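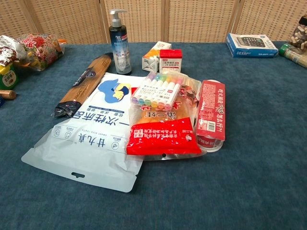 Leltov 是一家做代买和分装的小店,开在 Navickas 大楼的二层,没有门头,客人多数是住在附近几栋楼里的住户。他们把一周要用的东西写成一张单子发过来,店里去买,买回来以后先混着放,再按各家分开,装袋,送上楼。我们在九月的一个下午去了店里,和店主聊了两个多小时。她不愿意写名字,下文就称她店主。

谈话大部分时间是在分拣桌旁边进行的。桌面铺着一层蓝灰色的地毯,后面立着一架米色的藤编屏风。店主一边说话一边干活,中间接了几次电话,有些话题因此断了又接上,整理时我们把它们归到了一起。

**从一张桌子说起**

店主以前在一家文具批发公司做仓管,离开以后自己干。最初没有店面,东西都堆在家里的饭桌上。

“那时候一到吃饭就要收桌子。收到地上,吃完再搬上来。搬两次,东西就乱了。这家的面条到了那家的袋子里,我送上去,人家说我没买这个,我再跑一趟。”

后来她租下现在这间屋子,第一件事是弄一张不用来吃饭的桌子。桌面铺地毯是她自己的主意。

“光桌面不行,瓶子一碰就倒,盒子一推就滑走了。铺了这个,东西放哪儿就在哪儿。缺点是不好擦,面粉撒上去要用吸尘器。所以面粉我不上桌,直接在地上的箱子里分。”

屏风原来是上一个租户留下的。屋子的另一半是她的办公桌和装水的货架,拿屏风隔一下,来取货的人就不会一直往里看。

“别人家买什么,不该让第三个人看见。有的客人很在意。买药膏,买染发剂,都有人专门跟我说,袋子要扎上。”

**一张单子里什么都有**

问到单子上一般写些什么,她说没有一般。

“你看桌上就知道了。意大利面,面包,荧光笔,一袋一次性用品,还有带泵头的瓶子。放在超市里,这些东西隔着好几排货架,到我这儿就是一堆。”

她说新来帮忙的人最容易犯的错误是按店铺的想法分,吃的归吃的,用的归用的,文具归文具。这样桌面看着整齐,装袋的时候却要从几堆里来回找。

“我们是按户分的。先把一户的东西拢到桌子中间,对着单子过一遍,别的先靠边。过完了再考虑怎么装。中间那一堆只能是一户的,这条规矩没有商量。”

“过一遍”指的是用手把每样东西碰一下,同时读单子上的字。她不许帮忙的人只用眼睛看。眼睛会自己补上没有的东西,她是在文具仓库里学到这一点的。

“荧光笔我特别小心。以前在仓库,一整排都是笔,颜色差一点就是另一个货号。客人写‘荧光笔,浅色的’,我就得问清楚,是笔身浅还是颜色浅。十个人里有人要的是浅颜色,有人要的是白笔杆。问一句花不了多少时间,拿错了就要退。”

**装袋的顺序**

她装袋有固定的顺序,先重后轻,先硬后软,谁都会这么说,但是具体到每样东西,她有自己的做法。

瓶子先放,贴着袋子的一角,立着。泵头没有锁的,要先拧到锁住的位置;拧不动的,在泵头下面缠一圈纸胶带。她吃过一次亏,一瓶洗手液在路上被压开了,整袋东西都沾上了,包括一包纸巾和一本小学生的练习册。

“练习册是最麻烦的。别的我赔钱就行,练习册上已经写了名字包了书皮,那是客人托我拿去修书角的。我给人家道歉道了一个晚上。”

从那以后,所有按压瓶单独套一层小袋,再进大袋。

小纸盒放在瓶子旁边,把空隙填住,瓶子就不会晃。盒子能立就立,字朝上,方便客人打开袋子时辨认。长条的东西,比如意大利面,竖着插在袋子边上。她不喜欢横放。

“横放它就成了一根撬棍,两头顶着袋子,一提就往里压,压的总是面包。竖着放,露出一截也没关系。有客人说露出来不好看,我说那您下回买短的通心粉。”

面包永远最后放。在桌上临时堆一会儿,上面搭个轻的东西,她不管;进了袋子,面包上面什么都不能有。

“桌上是桌上,袋子里是袋子里。桌上我几分钟就收走了,袋子里可能一放就是一下午,客人下班才拿。时间长了,一包笔也能压出印子来。”

软的大袋子,像一次性用品那种,她用来做隔层。硬东西在下,软袋子平铺一层,上面放面包和蛋糕。要是单子里没有这样的软袋子,就用两张包装纸叠起来代替。

**一次性用品这件事**

说到一次性用品,她的话多了起来。店里这类东西卖得一直很稳,买的人分两种,一种是家里要来客人的,一种是准备出门的。

“来客人的会连着买面条、饮料、纸杯,一看单子就明白。出门的会买小瓶装的洗护。两种人写在单子上都是五个字,‘一次性用品’,具体要什么,不写。”

她现在会回一条固定的消息,问用在家里还是用在路上,几个人。回复了再去买。她把这条消息存在 Vistik 里。Vistik 是她用来收单子的软件,每月付费,能把客人发来的文字自动排成清单。她对这个软件的评价一般。

“排得是挺快,可是它会把‘面包一个切片’拆成两行,面包一个,切片一个。我第一次看到的时候找了半天,不知道切片是什么。现在我还是打印出来,用笔画。”

打印出来的单子用夹子夹着,她给我们翻了翻。每完成一样就在前面画一道横线,缺货的画圈,换了牌子的写一个“换”字。“换”字旁边一定要有客人同意的时间。没有同意就换,哪怕更便宜,也算做错。

**记账**

我们问店里的生意怎么样。她没有回避,从抽屉里拿出一本账。七月送了 2883 袋,八月是 3126 袋。八月多,是因为临近开学,文具那一块涨上去了。

“本来我不想做文具。我自己就是从文具行业出来的,知道它利薄,颜色又多。可是客人说,你都去买菜了,顺便带几支笔。顺便着顺便着,就成了一大块。”

收费按袋算,每袋 16 元,不按商品价格加成。一户当月超过 200 元服务费的,后面的袋子免费。她说这个办法是和一个开面包店的老客人一起商量出来的,最早定的是按比例收,结果买一瓶贵的洗发水要多付好几块,买一大包米反而没几块,客人觉得不公平,她自己也觉得力气白出了。

“米多重啊。按比例收,我最怕有人买米。”

也有人把一周的东西拼命塞进一个袋子,想省一点。她不拦着,袋子有一个最大的尺寸,能提得动、口能合上就算一袋。合不上就是两袋。

账本的最后几页单独记着赔付,按月写,写得很细:什么东西,坏在哪一步,赔了什么。她要求帮忙的人也往上写。鸡蛋最多,其次是玻璃罐,再后面是叶子菜。写上去的人不扣钱,不写被发现了才扣。

**帮忙的人**

店里除了她,平时还有两个人轮着来,都是附近的住户,上午一个,下午一个。早先请过跑得很快的年轻人,只管送,不管分拣。她后来改了,让同一个人从分拣一直做到送上门。

“自己装的袋子,自己提,他就知道哪边重。别人装的袋子,提起来歪的,他也不会打开重装,歪着就送上去了。”

教新人的办法很简单,给一张单子、一堆东西,让他装好,再让他提着上下一次楼梯,回来打开看。什么倒了,什么压了,她不说,让他自己重新装一遍。一般到第三天就可以单独干活了。有一个人学了两个星期还是把面包放在下面,她也没有辞他,改让他去管冷藏柜,管得很好。

谈到这里有人来取货,是一位老太太,没有预约。店主到屏风后面拿了一个扎好口的袋子给她,两个人就酱油的事说了几句。老太太认为上次的酱油太咸,店主说那是她自己写的牌子。老太太说那这次换一个,店主就在单子上写了“换”,又写了时间,下午四点十分。

**袋子从哪里来**

店里的外送袋用的是 Rosusier 的厚纸袋,底部加了一层硬纸板,提手是扭绳的。她试过塑料袋和布袋。塑料袋站不住,放在门口会塌,东西滚出来;布袋好用,但收不回来。

“布袋送出去,头一个月回来一半,后来就没有了。问客人,客人说拿去装土豆了。我也不好意思要。”

纸袋怕水,下雨天外面要再套一层。冷藏的东西不进纸袋,另外用保温袋,当面交,保温袋当场带走。

纸袋上不印店名,只贴一张写着门牌号的纸条。纸条的位置也有规定,贴在提手左侧,朝外。放在门口时,纸条对着走廊,拿的人不用弯腰去翻。

**哪些东西不接**

活的不接,鱼、虾、花盆里带土的花都不接。整箱的水接,但是要提前一天说。家具不接,小凳子也不接。曾经有客人让她代买一面镜子,她买了,抱着走了三条街,到楼下才发现电梯在检修。

“送到了,没碎。可我再也不接镜子了。”

处方药不接。保健品接,但要求客人把包装拍照发过来,她照着买,不给建议。有的客人会问她哪个牌子好,米也问,洗发水也问。她的回答都一样,说自己家用什么,别的不评价。

**想改的地方**

最后问她打算改什么。她想了想,说先把桌子换大一点。现在这张,旺季的时候边上和后面都会排满等着分的东西,中间给手活动的地方不够。可是屋子只有这么宽,桌子往外一尺,屏风就要往后一尺,她的办公椅就顶到墙了。

她量过几次,还没有决定。另一个办法是在墙上装一排搁板,把等着分的东西从桌上挪上去。她担心搁板高了,下午来的那位帮忙的人个子矮,够不着,会去踩凳子。

“先把墙问一问吧,看房东让不让打孔。”

她说完去接了当天的另一个电话,一位客人要在晚饭前加一袋盐。她把盐写在单子的最下面,去拿了外套。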